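From: Ecaterina Cozma
To: Prorley Garden List
Subject: Re: Pole beans for drying -- is it worth it up here?

Hi all,

Oh, I've been hoping somebody would ask this! I've had dry beans on the brain since the first pods started rattling, and my family has stopped listening to me at dinner, so you get all of it.

I'll answer in pieces, with your message cut up below.

> We moved up to the ridge last fall and our garden sits at 3386 feet.
> The neighbors all say beans for eating green are fine but to forget
> about drying them, the season is too short and the pods go moldy. I
> have a packet of Crăciun from the spring swap table and I was really
> looking forward to it. Should I bother?

Yes, please bother! Your neighbors have a point about the big late limas, and anything that wants a long, sleepy, southern fall is going to break your heart at that height. But Crăciun is a different animal. My aunt grew it in a colder spot than yours, on a north-facing slope with a creek at the bottom that pulled the frost right down through the rows. She had dry beans every year I can remember, and a good many years before that if you believe her sister.

In my garden it went 74 days from planting to the first dry pod this summer, and that was with a cold start that made everything sulk for a while. The last pods trail in much later, of course, it's a pole bean and it keeps flowering as long as you let it. The trick is to stop wanting all of them. I pinch the tops out in August when the vines get over the strings, and whatever has set by then is my crop. (I used to let them run and then stand out there in September with bedsheets, trying to save a few flat green pods that were never going to fill. Never again.)

> How far apart do you put the poles? The book I have says to plant
> six seeds around each pole and thin to three, which seems wasteful
> when I only have the one packet.

Don't thin! Or plant fewer to begin with. I put four seeds to a pole and let all four grow, and I keep the poles far enough apart that I can walk between them with a bucket on my arm. That sounds generous when the plants are two leaves tall and you'll be tempted to squeeze in another row. By July you'll be glad you didn't. Mold on the pods is nearly always an air problem in my experience, and the people who tell you beans won't dry up here are mostly growing them in a hedge.

I like a rough pole, with the bark left on. Beans will climb anything in the end, but they slide on a smooth one, and after a thunderstorm you find the whole plant sitting in a heap around its own ankles. If all you have is smooth stakes, wrap some twine around them before you plant. Doing it afterward is miserable.

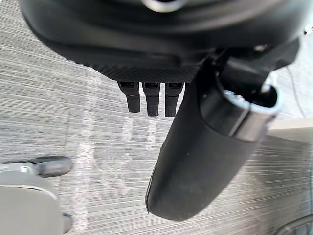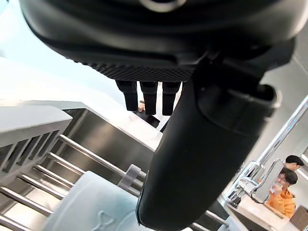
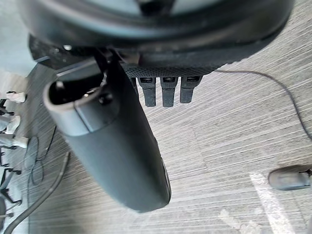 > When do you pick? Do you wait for the whole plant to die and pull
> it, or go pod by pod?

Pod by pod for a pole bean, and I know that sounds like a chore, but it's my favorite job of the whole year. I go out after lunch, when the morning damp is off them, and take only the ones that feel like paper. If the pod bends, leave it. If it crackles, take it. If you aren't sure, give it a little shake next to your ear and you'll know right away.

The exception is when a long rain is coming. Then I take everything that has turned yellow and gone leathery, even if it isn't crisp yet, and finish it indoors on window screens laid over two chairs. They come out fine for eating. I wouldn't save those for seed if I had better ones, but I've done it in a bad year and they came up.

Bush types are another story and you really can pull the whole plant. I grow Lodov that way, a small round tan bean, very plain, cooks up like velvet. I pull it when most of the leaves have dropped and hang the plants by the roots from the porch rafters. Put something underneath! The pods twist open when they dry and fling the beans clear across the porch, and you'll be finding them in your boots at Easter.

> And how do you know when they're dry enough to put in a jar? I lost
> a whole jar of black beans at our old place. They looked perfect and
> then there was fuzz on the inside of the lid.

I'm sorry about the black beans. I've done the same thing and it makes you want to lie down on the floor.

My test is a hammer. Put one bean on the step and hit it. If it shatters, you're good. If it squashes, even a little, spread them out again and wait another week. You can also bite one, very gently, and see if your tooth leaves a dent, but I have an expensive crown on one side and I've gone over to the hammer.

Even after that I leave them in a paper sack for a couple of weeks and stir them with my hand whenever I pass by. Then a jar with the lid on, and look at it every morning for a few days. Any fog at all on the glass and out they come. After that I freeze the jars for a week to take care of weevils, and let them come all the way back to room temperature before I open them, so the damp in the air doesn't settle on the beans.

> Last thing, what kind of yield can I expect? I don't want to give
> over half the garden for one pot of soup.

One pot of soup is a perfectly good reason! But you'll do better than that. I weighed mine for the first time last year, only the one short row of Crăciun along the fence, and it came to 627 grams, cleaned. That's several good suppers for two people plus seed for the next year. The row behind the shed did worse. It gets the shade from the plum, and I think I was late with the poles as well.

What I can't give you a number for is how different they taste. Beans from this year cook in less than half the time of the ones from the store and the broth is so good that I drink it out of a mug. I do them with an onion, a bay leaf and a spoonful of sunflower oil, nothing else, and salt when they've started to soften. My aunt put in a sprig of summer savory at the end and I do that too when I remember to plant it.

A couple of odds and ends while I'm at it:

-- If you plan to save seed, choose the plants early and tie a bit of yarn on them. I always mean to save from the best ones and then eat the best ones.

-- Crăciun will sometimes throw a bean with the colors reversed, mostly dark with a little pale splash near the eye. It's the same bean. I've planted them separately and got the ordinary kind back, with a few reversed ones mixed in.

-- Does anybody still have Jevuter? It was a flat white pole bean, a little bigger than a thumbnail, and I gave my last handful away thinking I had another jar in the pantry. I'd trade Lodov for it, or garlic, or a whole afternoon of help with your fence. Even old seed would be wonderful, I'll try anything that isn't chewed.

And to the original poster, do write back in the fall and tell us how it went! I want to hear about it even if the frost wins. If the packet turns out to be short or the mice get in, drop me a note before the end of May and I'll put some of mine in the mail.

Happy planting,
Ecaterina

Related threads
Rough poles vs. cattle panel for climbing beans
Weevils in the pantry, again
Wanted: summer savory seed
First frost reports from the ridge
Garlic: how late is too late?

Prorley Garden List | Contact the list owner | Messages copyright their authors | Back to top

Last updated: September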